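쿤데일(Kunddale) 랩 노트 / 2월, 오후 4시 넘어서 씀

이 사이트는 쿠키를 사용합니다. 계속 이용하시면 쿠키 사용에 동의하는 것으로 간주됩니다. [동의] [설정]

Enico에서 빌려온 Asard 봉합 키트, 드디어 제대로 돌려봤다! 지난번엔 라이선스 키 때문에 반나절을 날려서 노트에 쓸 말도 없었는데 오늘은 쓸 게 많다. 순서는 좀 뒤죽박죽일 거다. 생각나는 대로 적고 나중에 평가표로 옮길 예정.

먼저 설치. 설명서에는 35분이라고 되어 있고 우리는 58분 걸렸다. 대부분은 원점 잡는 데 썼다(왼쪽 팔 케이블 커넥터가 뻑뻑해서 두 번 다시 꽂음). 이 정도면 양호하다고 본다. 예전에 Ghaffari 시스템 평가할 때는 하루 종일 걸렸던 기억이... 그때 고생한 사람들은 다 알 것이다.

손목 쪽 화면부터. 설정은 기본값 그대로 두고 노출만 한 칸 내렸는데도 가운데가 하얗게 뜬다. 다음번엔 두 칸 내려볼 것. 대신 실은 정말 잘 보인다. 밝은 조직 위에 어두운 실이라 대비가 좋고, 그림자까지 희미하게 잡혀서 실이 떠 있는지 붙어 있는지 감이 온다.

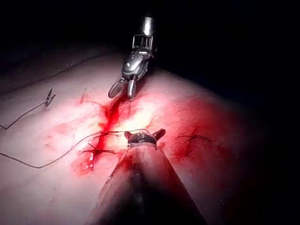 손목 화면. 바늘은 왼쪽에 따로 놓여 있고, 긴 실은 가운데 집게 끝 쪽으로 휘어 들어간다.

문제는 아래쪽에서 올라오는 우리 쪽 기구 축이 화면을 너무 많이 먹는다는 것. 바나프셰(Banafsheh Rahimi)는 금방 적응된다는데 나는 계속 고개를 옆으로 빼게 되더라 ㅋㅋ 화면인데 고개를 빼봐야 무슨 소용인지. 카메라 각도를 조금만 틀 수 있으면 좋겠는데 브래킷이 고정식이다. Enico에 각도 조절 브래킷이 따로 있는지 문의할 것.

조작감은 기대보다 훨씬 좋았다. 마스터 쪽 손잡이가 가볍고, 스케일링을 중간으로 놓으면 턱을 살짝만 벌리는 동작도 편하다. 제일 걱정했던 게 실 잡기였는데, 팽팽한 실 위로 턱을 가져갈 때 떨림이 거의 안 느껴졌다. 깊이감은 아직 모르겠다. 턱이 실에 닿았는지 바로 위에 있는지 화면만 보고는 헷갈린다. 힘 피드백 옵션이 있으면 나을 텐데 이번 대여분에는 빠져 있음.
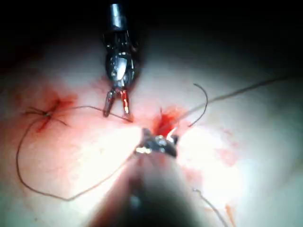
벌어진 턱 바로 아래로 팽팽한 실. 왼쪽에 매듭, 왼쪽 아래로는 크게 늘어진 고리.

저 늘어진 고리가 은근히 골치다. 실을 길게 쓰면 꼭 어딘가에 고리가 생기고, 신경을 안 쓰면 기구 축에 걸릴 것 같아서 자꾸 눈이 간다. 키트에 든 실이 좀 긴 편이라 다음엔 짧게 잘라서 시작해 보자고 둘이 합의했다. 몇 cm로 할지는 못 정함. 나는 짧을수록 좋다고 보고 바나프셰는 매듭 지을 여유가 있어야 한다는 쪽. 둘 다 해보면 되지 뭐.

고정 카메라 쪽은 칭찬만 적어도 될 것 같다. 초점을 한 번 맞추고 나니 따로 건드릴 일이 없었고, 두 기구 끝이 같이 보이니까 서로 말로 맞추기가 편하다. "지금 왼쪽 다물고, 오른쪽 벌려" 이런 식으로. 가장자리가 어두운 건 조명 탓인 듯한데 가운데만 보면 되니까 나는 별로 안 거슬렸다. 반사는 심하다. 금속 부분이 번쩍번쩍해서 바늘 끝이 순간 안 보일 때가 있음. 무광 처리한 턱이 옵션 목록에 있는지 찾아볼 것(카탈로그 PDF가 하도 길어서 아직 다 못 봤다).
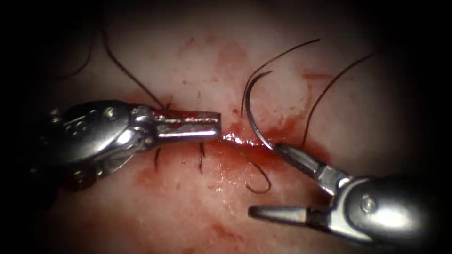

고정 카메라. 왼쪽 기구는 턱을 다문 상태, 오른쪽은 활짝 벌린 상태. 휜 바늘이 거의 서 있음.

바늘 세우는 건 솔직히 연습이 더 필요하다. 내가 하면 각도가 매번 달라진다. 바나프셰 말로는 손목을 먼저 돌리고 나서 턱을 열라는데, 나는 늘 반대로 하고 있었네. 다음 세션에서 이것만 따로 연습하고 싶다.

가격 얘기도 적어둬야지. 대여료는 월 3,000유로, 소모품 별도. 턱 세트는 35회 사용 후 교체 권장이라고 되어 있는데 세척도 사용 횟수에 들어가는지가 안 적혀 있다. 이거 꽤 중요하다! 횟수에 들어가면 소모품비가 우리 예상보다 훌쩍 올라간다. 담당자한테 메일로 물어봤고 답은 아직.
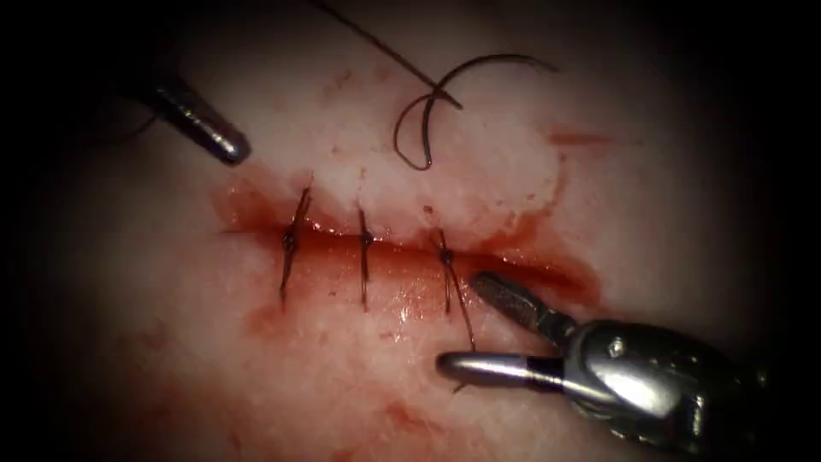

단속 봉합 세 땀. 오른쪽 끝은 아직 벌어져 있고 위쪽에 실 고리가 하나 놓여 있다.

간격은 고르게 나왔다. 맨 왼쪽 땀이 살짝 기울었고 맨 오른쪽은 나머지 둘보다 조금 낮다. 첫 평가용으로 이 정도면 나는 만족! 꼬리 길이가 제각각인 건 기구 탓을 할 일은 아닌 것 같고, 자르는 기준을 우리끼리 정해야겠다.

지금까지 느낌으로는 대여 연장 쪽에 한 표. 구매는 턱 교체 건 답을 받고 나서 다시 얘기하기로.

할 일:
- 노출 두 칸 내려서 다시 찍기
- 브래킷, 무광 턱, 힘 피드백 옵션 견적 한꺼번에 요청
- 실 짧은 것 / 긴 것 비교
- 왼쪽 팔 커넥터 한 번 더 확인 (뻑뻑한 게 정상인지 Enico에 물어보기)
- 평가표의 "화면" 항목은 손목이랑 고정을 나눠서 쓰기. 한 칸에 다 못 적음

뉴스레터를 구독하고 새 글을 이메일로 받아보세요. [구독하기]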